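Gripper keeps closing short of the cup, is it the wrist camera or the zero?
Posted in Arms and Grippers, December 2018
501 views

cellar_dweller34
I set up a small arm on the counter with a two-finger gripper and a wrist camera, running the Cormier controller. It's supposed to go to a cup, close, lift, move over, let go. It was great for a month, then I swapped the fingers and now it closes before it gets there, pretty much every time. I redid the camera calibration twice and no luck! Error 159 shows up in the log now and then, but not on every miss. I've been using a bamboo cup and a plastic one. Pic is from the wrist camera with the fingers closed. 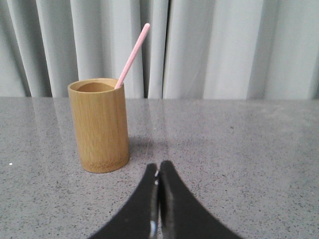 3 replies

torque_and_tea
Ooh, I had this exact thing with my Vidgate arm. Did you change the tool length when you swapped the fingers? If the new ones are a different length from the old ones, the arm still thinks the tip is where it used to be, and the camera calibration won't touch that (mine didn't, anyway). Measure from the flange to the fingertip with the gripper closed, type it in, home the arm, try again. I keep a couple of cups out and go back and forth between them, so I'm not just tuning for one spot.

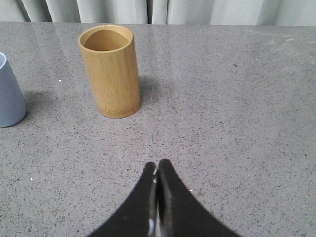 Finger wear is the other thing I'd check, and I do mine every April whether it needs it or not. Close the gripper, turn the room lights up and look at it from the side for daylight between the pads. Then look at what the tips are aimed at. With the bamboo cup off to the left like that and the fingers pointing at bare counter, closing tells you zip about reach, so line up with the cup first and then creep forward in small steps. Write down where it finally touches. Oh, and snug the finger screws again after a day of running, mine always back off a little.

mr_leder_fan
reboot it

gantry_goose
Second the tool length thing. I'd also stop using the bamboo one until it's sorted and stick with a plain plastic cup, set more or less straight ahead of the fingers, 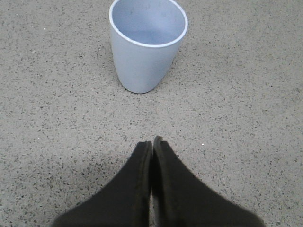 and then run the close at the slowest speed you've got. On my old Kulthorpe controller 159 was a following error, meaning the motor couldn't keep up, but yours may number them differently so check the manual. If it goes away at slow speed, look at the cable where it bends by the wrist. Mine was rubbing there and I chased software for 2 weekends before I looked!

cellar_dweller34
Tool length was still the old number, ugh. Fixed that and it reaches the plastic cup now. Still get the 159 sometimes, will pull the cable cover this weekend.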